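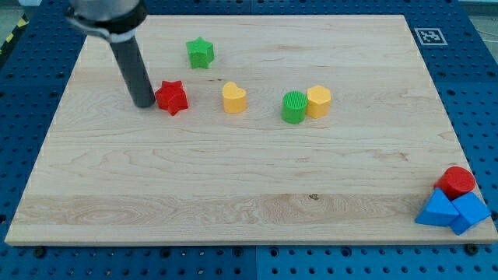 Bernice Kyei wants to know whether you have to be any good at games to take part, and whether grown-ups are really allowed to come without a child in tow. She asked both under my last post and I promised I'd answer properly, so: no to the first, and a very big yes to the second!

Which brings me to the call itself. I'm looking for people to come and play-test Barnus, the shape game I've been fiddling with for far too long, and this round I need more of you than ever.

What Barnus is

Plastic shape blocks, a wooden board, and a rulebook that has been rewritten so often I've stopped numbering the drafts. The shapes are stars, hearts, hexagons, cylinders, triangles and cubes, and the colours are red, yellow, green and blue. You tip the blocks out on the board, you get a card, and you try to end up with the arrangement the card asks for before the other side does. Some cards are dead easy (put the yellow heart next to a star). Others are horrible. There's one that wants a red cylinder on top of two blue blocks, with the blue ones leaning against each other, and I've watched sensible people go quite pink over it.

The board is maple, a pale one with a lovely swirl in the grain and a little dark knot. I'm very fond of that knot. Edem Kpodo, who plays a lot more seriously than I do, wants it written into the rules as a marker, so that certain cards start from "the block nearest the knot". I'm against it (every board would be different!) but I've agreed to try it with this group and see who grumbles.

What you'd be doing

You'd come to two sessions at our room in Montoya House. The first is for learning the game and playing it as it stands. In the second you play the changed rules and tell us which you'd rather have. Both sessions have a tea break in the middle, and the tea break is not optional, Kekeli Darko sees to that.

You play in pairs, and we swap the pairs at half-time. While you play, one of us sits nearby writing things down. We're watching the game, I promise, so if you get stuck on a card then that's a mark against the card. Please argue. Please say "I don't get this" out loud, as many times as you like. The most useful tester we had last time spent most of her first session telling me the hexagon rule was nonsense, and she was right, and the hexagon rule is gone.

After each session there's a short form, and at the very end I'd like up to 300 words from you about what it was like to play. Bullet points are fine. So is a voice message if you hate typing.

The things I most want to find out

Do blocks that go over the edge of the board still count? At the moment a block hanging over the side is in play as long as some of it is on the wood. Half the table always hates this. I keep changing my mind - I like the wobble it brings, but it does start rows.

Is it fair to ask people to stand a star on end? It's fiddly, and I'd like to know whether it's good fiddly or just fiddly.

Does the scattered start work? We used to set the blocks out in a neat row and it felt like doing homework. Tipping them out is much more fun, only sometimes the tip does half the card for you, and then what? I have 3 different answers to that on scraps of paper and I'd like you to help me bin all but one.

And can people tell which block is meant from the card alone? The heart and the star are no trouble. The trouble is with the cube and the triangle when they're lying close together, above all when they're both blue.

Who I'm after

Anyone over sixteen. I'd love more people who don't usually play games, as the last group was heavy on folk who own a great many of them. I'd also love some left-handers, some people with stiff or sore hands, and some people who don't see colours the usual way. If that's you, please say so when you write, and tell me what would make the day easier. We can slow the timer down or switch it off altogether, and chairs with arms can be found.

You don't need to have read the rules. I'd prefer it if you hadn't!

You don't need to bring a partner either, but if you and a friend want to sign up together, do. I'll split you up for one half and you can complain about each other over tea.

What you get

Lunch or supper depending on your session, your bus or train fare back, and your name in the rulebook if you want it there. When the finished game comes out you get a copy, blocks and board and all. There's no fee, I'm sorry to say. Every penny has gone on blocks.

The dull but needed part

Sessions run through July and you can choose your two when I send the timetable round. They last an afternoon or an evening each. The room is on the ground floor with a step-free way in at the side, on the Netileo Street end. Parking is poor. Dogs are lovely but they run off with the hearts, so please leave them at home.

Notes from the sessions stay with the 2 of us who run the game, me and Gerasimos Fragkou, and your name won't be next to anything you said unless you ask for it to be. You can stop at any time, even halfway through a card.

If you can't make the dates, tell me anyway. I keep a list for later rounds, and the last round closes on July 31, 2026.

How to sign up

Send me a note through the contact form with "Barnus" at the top. Tell me your name, which times of day suit you, anything you can't eat, and the last game you played that made you laugh (cards, football in the garden, I Spy on a long drive, it all counts). I answer everyone myself, so give me a few days.

If you've tested for us before you're welcome back, though I'll put new people first this time. Edem, you're already on the list, stop writing in.

Araba Opoku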